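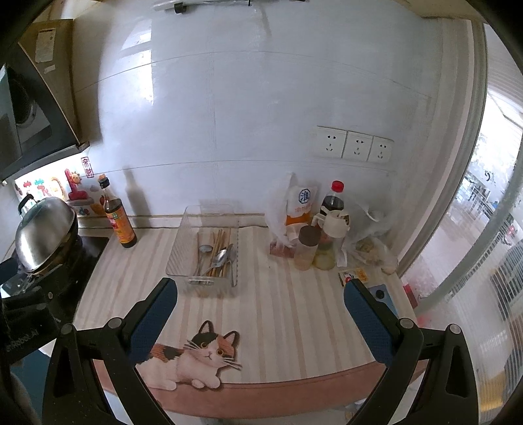 Open utensil tray next to an induction cooktop: mixed contents, hard to keep clean

Oona Kauppinen
I keep a clear plastic rectangular tray on the counter, to the right of the cooktop. Wooden chopsticks stand at the back, and metal spoons and a knife share the remaining space. The tray sits on a soft mat with a printed cat on it. Drawer storage is not available in this kitchen.

Problems so far:
Water collects in the bottom of the tray and the chopstick ends stay damp.
The spoons slide under each other and lean on the knife.
The mat holds moisture under the tray and has to be washed every Friday.

I would like to keep the tray if possible. Is there a layout that drains properly, or do the chopsticks need their own container?

Oksanen
Separate the chopsticks. Wood and steel dry at different rates, and a solid-bottomed tray suits neither one when wet. Use a tall holder with drain holes and a saucer underneath. Dry the chopsticks flat on a rack first, at least 4 hours, then stand them with the eating ends up.

For the steel pieces the existing tray is fine under two conditions. Everything goes in dry, and the knife gets its own channel. A strip of rigid plastic 80 mm high, cut to the inside length of the tray, will do for a divider. Jorkenach sells an adjustable one, but the spring ends are weak and it walks sideways when loaded on one side. I went back to the cut strip - no movement since March.

Spoons should all face the same way. If the bowls alternate, they catch on each other when you pull one out.
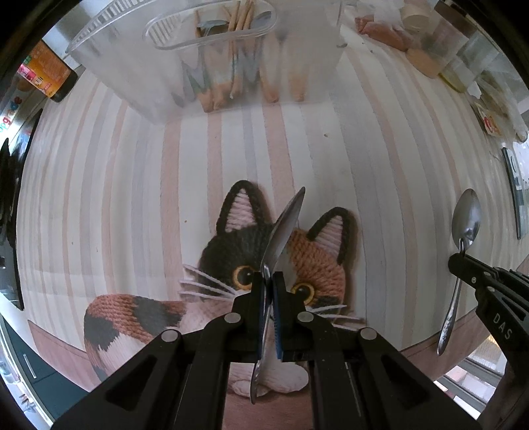

Two stainless steel spoons and a calico cat pillow.

Rokosis_fan
just buy a drawer unit

Tilda M.
The mat is the part I would change. A soft mat under a flat-bottomed tray traps water along the whole contact area. Put four small rubber feet under the tray, 3 mm thick or more, so air can pass below it. Adhesive feet hold well on clean plastic. Wipe the underside with rubbing alcohol and let it dry before sticking them on.

Also check the distance to the cooktop. Oil spatter from a wok reaches farther than most people expect, and an open tray collects it. I moved mine to the far side of the oil bottle and wash it half as often. A Bravetti tray with a hinged lid is another option, but the lid has to stay open until the contents are dry. 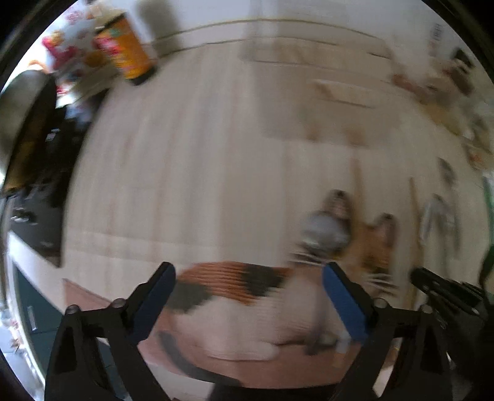 Can the tray go in the dishwasher?

Look for a dishwasher mark on the base. If there is none, wash it by hand in warm water with dish soap and leave it upside down on a rack to dry.

Oona Kauppinen
Feet ordered. Chopsticks will get a separate holder with drain holes. I will cut the divider once I have measured the inside length - the walls taper, so I will measure at the bottom.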